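Print this page | E-mail this page

Saturday open day: walk-round checklist, lock and key table

Filled in by me (Siiri), before we let people through at Kakileo. Ticks are done, comments are me rambling.

1. Floor tape and barrier
[x] Tape down, no lifted corners
[x] Barrier closed on the visitor side
Comment: Houshang wants it moved back a bit so kids don't lean over. Fair call, I've moved it!

2. Emergency stops
[x] Both 2 pressed and reset
Comment: The one by the door is stiff. It works, but please give it a proper shove (and Ieva, could you look at it Monday-ish?).

3. Gripper and table
[x] Jaws checked for burrs
[x] Key held by its ring, clear of the tabletop
[ ] Finger pads replaced
Comment: The black finish is pretty scuffed, with bare flecks all over, but I ran a glove along the edges and nothing snagged. I'd still love new pads. The brass padlock has its key in and the cable lock is out as well, so Jaanus can chat about both while the arm is working.

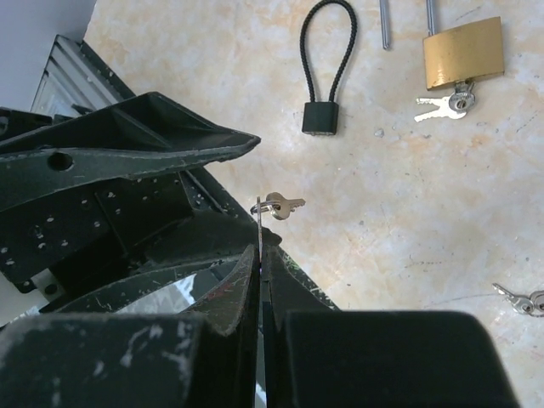
4. Speed and visitors
[x] Demo speed limit on, password changed
[x] Hair ties and lanyard clips at the sign-in desk
Comment: We're expecting 400 through the doors, so small groups please, and no handing keys across the barrier, even if they ask nicely. Ülle has the spare set in the office.

Re-check at lunch, same sheet.

Print this page | E-mail this page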